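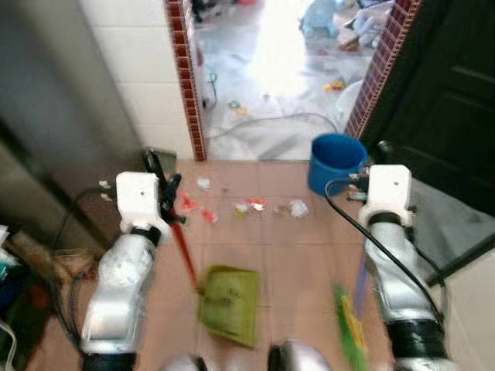

Quick one this week, lots moving. The Vadungate council finally answered the subpoena from the state oversight panel. Sort of. The letter went out late Friday and we got a copy over the weekend.

Short version: the city will hand over the contract emails with Kultier, the consulting firm that drew up the new district map. It will not hand over the drafts. The city attorney's office says the drafts are "deliberative" and covered by the same exemption that protects staff memos.

The panel asked for three things back in June. All emails between the mayor's office and Kultier. All draft maps, with whatever notes were on them. And the calendars of the four council members who sat on the map working group. On the calendars the city says it is "still reviewing." It has been reviewing since summer, so make of that what you will.

What is in the pile so far: 413 emails, 3513 pages once you count attachments. We have read maybe a third. A lot of it is scheduling. A lot of it is the same attachment sent over and over to different people. A few things worth your time, though:

The first invoice from Kultier is dated before the council voted to hire anybody. Could be a typo on the invoice. We asked. No answer yet.

There are 17 emails with the whole body blacked out and only the subject line left. Most of the subject lines say "Paju." That's the Paju Flats neighborhood, which the new map splits in two, and which is where most of the angry testimony came from at the hearings. No reason code next to the redactions, and state law says each one needs a code. The panel's staff has apparently noticed this to.

A memo about the public hearings suggests moving the last one from the high school to the annex, a much smaller room. It was moved. Make your own mind up about that one, the memo gives parking as the reason.

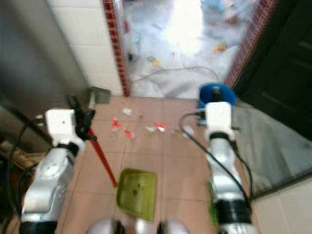 Now the argument over the drafts. The exemption the city is leaning on was written for employees. Kultier is an outside contractor. The city's letter says a contractor doing a staff job counts as staff, and points to a ruling out of Sallell County where a judge let an engineering firm's notes stay private in a bridge dispute. The panel says that case was about a lawsuit already under way and has nothing to do with a map everybody in town votes under.

We read the Sallell ruling. It's short. The judge says more than once that she is only deciding the matter in front of her. Not great for the city, but not nothing either, and a different judge could read it wider.

What happens next. The panel can accept the letter, which seems unlikely given how the chair talked at the last session. It can vote to narrow the request and ask only for drafts that went outside city hall. Or it can go to court to enforce the subpoena. The city has 20 days to send the codes for the blacked out emails, and we would guess the panel waits for that before doing anything loud.

Meantime the map is still in effect. Candidate filing opens under it this spring unless a court says otherwise. Several of you wrote in asking whether you should file in your old district or the new one. New one, for now. Call the clerk before you print anything. 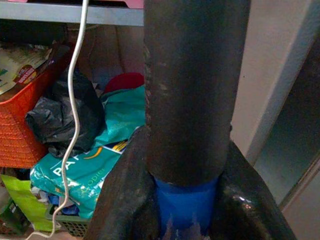 Maren Tolbeck

Few leftovers before I go.

The next panel session is open to the public and will be streamed. Agenda isn't posted yet. Last time they moved the start up by an hour with one day's notice, so check the morning of.

If you testified at any of the map hearings and kept a copy of what you turned in, please send it over. The hearing packets the city released are missing pages and I'd like to see wich ones.

Correction from the last issue: I wrote that the working group had five members. It has four. The fifth person in the room was taking notes.

And yes the full set of emails will go up on our site, once phone numbers and home addresses are out of it. Slow work. Reply to this email if you want the link when its ready.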